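Best way to get tea stains out of plastic picnic cups?
Asked in Home and Kitchen, 1351 views

Hanitz
We have a big box of plastic picnic things that comes out every June for the family get-together, and over the years the cups have gone a horrid brown inside. I've tried washing up liquid and a good long soak, but no luck so far. I'd rather not throw them away as the children are very fond of them. Any ideas gratefully received!

Zapata
Hello Hanitz, you have my sympathy, ours were just the same – I blame my mother-in-law's very strong tea!
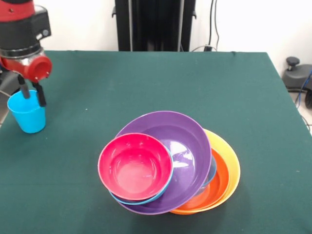
Bicarbonate of soda is what I'd try first. Mix a couple of spoonfuls with a little water until you have a paste, rub it round the inside with a soft cloth and leave it for 20 minutes before rinsing. Pay attention to the bottom, as a cup that narrows towards the base, like the sky-blue one, is awkward to get your fingers into (an old toothbrush is lovely for this). If there's still a bit of a shadow, do it again the next day. Bright plastic bowls can have the same treatment if they've had curry in them, but do go gently – scouring pads leave scratches and the tea gets in all the worse.

Skekton
denture tablets. one per cup, warm water, leave overnight. 12 cups done last summer no scrubbing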